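Stelby gallery: perception and grasp planning on the hand-held gripper

Tue 25 June

We put a gallery page up each time a piece of the Stelby software reaches a point where it can be left alone for a while. Stelby is the part that takes recordings from the hand-held gripper, works out where the fingers were and how far apart, and turns all that into something a planner can use. Yesenia Carrillo wrote most of the perception code, Abundio Valdovinos looks after the planner, and the captions are mine with their corrections.

The notes are in the order the software does its work, from recording to replay, so they jump about a bit in time. Anyone who only wants the planner can skip to the second half.

Recording
The logger writes the camera stream and the finger width to one file, with one clock. We used to keep two files and line them up afterwards. Iraís Carrillo found a drift of 29 milliseconds between them on longer recordings, and after that the two-file version was dropped.

Sorting
Each recording is split into short episodes. The splitter looks for the fingers opening fully and staying open. It gets this right most of the time on table work and much less often when the operator pauses halfway through a reach, so those are still cut by hand.

The first batch had 547 episodes in it. Elvia Meléndez went through the whole lot and threw out the ones where the operator changed their mind.

Finger width
Width comes from the picture alone. The software finds the inner face of each finger and measures between them, then checks the result against the last few frames. Dark fingers on a pale surface are the easy case. Dark fingers on our black rubber mat are still poor, and the width can jump when a shadow is taken for an edge.

The fix for shadows was to stop relying on brightness and give more weight to the shape of the finger tip. It costs a little time per frame. Yesenia thinks she can get that back by August.

Pose
Tracking the tool over a plain surface is harder than it sounds. The tracker wants corners and marks that stay put, and a bare table has few of them. Wood grain helps if the pattern is broad and curvy. Long straight lines are less use – the tracker will slide happily along them and report that it hasn't moved.

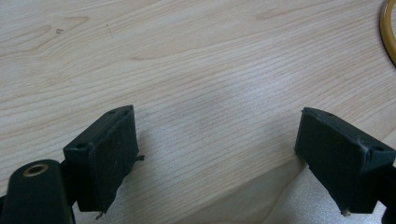
We set the tracker to ask for at least 200 good points before it trusts a frame. Below that it leans on the motion sensor until the count comes back up. The changeover used to show as a small kick in the path, and Yareli Hinojosa smoothed it out by blending the two over several frames.

Glare gets its own mask now. Any point inside a bright patch is ignored, as reflections move with the camera and pull the pose after them. The mask is rather greedy and sometimes throws away good grain along with the shine.

Planning
Tasov is the planner. It takes a start pose, an object pose and a list of widths the gripper can manage, and gives back a path. Abundio rewrote the approach stage so that the fingers come down open and only begin to close in the last few centimetres. Before that it liked to close early and nudge small things away.

The planner gives up after 2,000 tries and says so in the log. It used to give up silently, which cost us most of a week.

Replay
Replay draws the planned path over the recorded one and lets you step through both. Iraís added a key that jumps to the next place where they disagree, and it has become the part of Stelby that gets used most. The colours are still hard to tell apart on the old monitor in the Xolalpa office.

Still to do
Pad wear is not modelled. The planner assumes both pads are flat and the same thickness, and we will need a way to enter a measured value for each side. The Cevex export also needs its units checking before anyone else loads a file from it.

Corrections to the captions can go to Elvia.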